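Search the notebook
Enter keyword or tag

Workshop notebook, January — server bench and bracket notes

Started just after nine with a big mug of tea and the qualifier bracket for the Costigan Winter Open, which I had promised Ditte Bach I would have seeded by lunch. It was not seeded by lunch. The sign-up sheet had 63 teams on it, one short of a full bracket, so one side gets a free pass through the opening round, and whoever gets it, the others will grumble. I have given it to Hiltis as top seed on last season's points (1,586, well clear of Boltport) and written the rule out in full on the event page so I can point at it later.

Then the match server. Eylül Baysal found last week that when a lobby fills up in the final few seconds before the countdown, the last player sometimes lands in the game with no team colour and can be shot by both sides, poor thing. I tried it again and again this morning on the old build and managed it twice, both times with the spectator slot taken. On the new build I haven't seen it yet, though I would like Sutrisno Kwok to have a go as well, as he has a real gift for breaking things I have just declared mended.
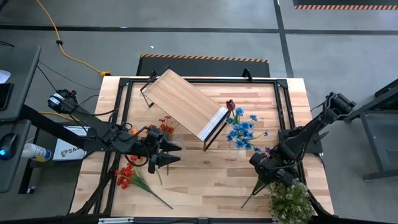
Table in its black frame, left gripper open over the middle.

After lunch I went through the spectator delay with Aroha Tipoki. She wants 200 seconds for the group matches and I wanted less, as the chat goes very quiet when the casters are that far behind. We talked it round for ages (lovely chat, not much decided) and in the end I agreed to her number for the qualifiers and we will look again before the finals. Keith Quinlan says Heva used a shorter one in the autumn cup and had two complaints about people watching the stream mid-match. Fair enough, that rather settles it for now.

Prize pot stands at 725 after the last top-up. Split still to be agreed — Ditte would like something for fourth place and I think I would too.

To do:
- send the bracket to all captains, and check Boltport's substitute is on the list this time
- ask Sutrisno to hammer the lobby countdown on the new build
- change the delay in the config AND in the caster handbook, I forgot the handbook last time
- find out why the pause vote still needs the whole team when it should be a majority

2 comments | 4 shares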